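3. Setting and methods

3.1 Rooms and furnishings

The study concerns how small storage pieces – open shelving, low benches, baskets – affect where household textiles end up over the course of a season. Rooms were furnished from ordinary retail stock and were not matched for colour or finish. Figure 1 gives views from one of the furnished rooms.

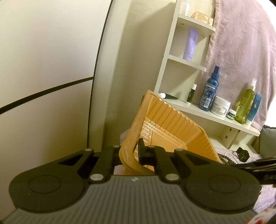
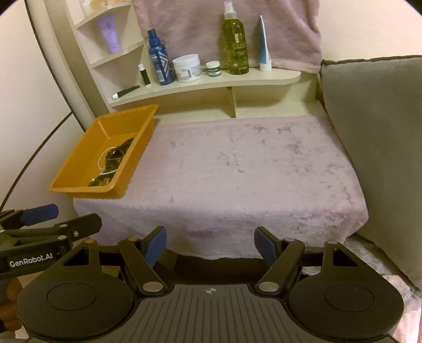 Figure 1. Furnished room, Gomness site. First view: translucent orange plastic basket, with shelving beyond. Second view: small bench with light pink blanket, cream shelf unit and grey cushion.

Gomness, January

3.2 Sample

Households were recruited through a mailed notice in two areas, Gomness and Trellska. Of the 200 households that returned the notice, 153 met the entry conditions and finished the full recording period. The conditions were that the dwelling had at least one room used daily by more than one person, that no move or renovation was planned during the period, and that the household did not pay for cleaning or tidying. Households that withdrew did so mainly in the opening weeks, and their partial records are left out of all analyses below.

The final sample was divided by dwelling type. Apartments made up 76 of the households and the remainder were detached or semi-detached houses. The division was not planned as a quota. It follows closely the housing stock of Gomness, where most of the apartments in the sample are located, and departs from that of Trellska, where apartments are under-represented. We return to this in Section 5.

3.3 Definition of a textile item

An item was defined as any loose fabric article with a use in the room in question or in an adjoining room: blankets, throws, loose cushion covers, towels, table linen and outer clothing. Fitted covers, curtains and rugs were excluded, as they are seldom moved in daily use. Footwear was excluded. Bags were counted only when used to hold other textiles, in which case the bag and its contents were recorded as a single item.

A sorting rule was needed for articles that serve more than one purpose. A blanket kept on a seat may be warmth, upholstery or decoration depending on the hour and the person. Participants were asked to name the main use once, at the start of the period, and the named use was kept throughout. Earlier work in this series let the named use change from week to week, which produced an apparent movement of items between categories when nothing in the room had been moved. The Zerkoston pilot in particular was affected by this, and its category totals should not be compared with those reported here.

3.4 Recording

Each household kept a position log. The log sheet showed a plan of the room divided into zones, and the participant marked the zone of every listed item twice a day, before breakfast and after the evening meal. Zones were of four kinds: closed storage, open storage, seating and floor. Surfaces such as tables and window ledges were assigned to open storage. This last decision was made late in the design and is open to objection. A folded cloth on a table is not stored in the sense that a folded cloth on a shelf is stored – but participants in the pilot could not separate the two reliably, and agreement between repeated markings of the same room was poor whenever surfaces had a zone of their own.

Logs were returned monthly by post. Blank entries were treated as missing and were not filled from neighbouring entries. A run of missing entries longer than a week led to the exclusion of that month for that household, though not of the household as a whole.

Participants were not told which zone was of interest. The covering letter described the work as a study of room use, and a short questionnaire on heating and window opening was included with each batch of logs. The heating answers are used as a covariate in Section 4.3; the window answers are not analysed in this paper.

3.5 Storage conditions

Two storage conditions were compared. In the closed condition the household received a lidded chest. In the open condition it received a shelf unit and a set of baskets with a similar total volume. Both were from the Sabatier range and were supplied flat or nested, with assembly left to the household. Placement was free, subject to the piece standing in the room named on the log sheet.

Equal volume does not mean equal capacity in use. The chest could be filled to the lid, while shelves were usually loaded to well below the height of the shelf above. We therefore report occupancy in two ways: as a share of nominal volume, and as a share of the highest load recorded for that household at any point in the period. The two measures agree in direction in all the comparisons that follow. They differ in size, and where the difference bears on the reading of a result both are given.

Assignment to condition was made by shuffled envelope within each area and dwelling type. Two households asked to exchange the chest for shelving after delivery. Both requests were declined under the protocol, and both households remained in the study.

3.6 Outcome measures

The main outcome is the return rate: the share of items marked outside storage in the evening that are marked in storage the next morning. The second outcome is drift, defined as the number of distinct zones in which an item is marked during a calendar month. An item with high drift and a high return rate is one that is used in many places and put back. An item with low drift and a low return rate has in effect settled, most often on seating.

Settled items raised a problem for the analysis. A throw that stays on the same chair for a whole season has a return rate of zero, yet the household may regard the chair as its proper place. We asked for a home zone for each item on the first log sheet and computed a second return rate against that zone. Results for both rates are set out in Section 4.1, with the home-zone version preferred for blankets and cushion covers and the storage version for everything else.

3.7 Analysis

Return rates were modelled at item level with household as a random effect. Storage condition, dwelling type, area and month entered as fixed effects, and the interaction of condition with month was included from the start. Drift was modelled as a count with the same structure. No terms were removed on grounds of significance. Intervals are reported at the conventional level and were obtained by resampling whole households – resampling single items gave intervals that were clearly too narrow, as items in the same room tend to move together.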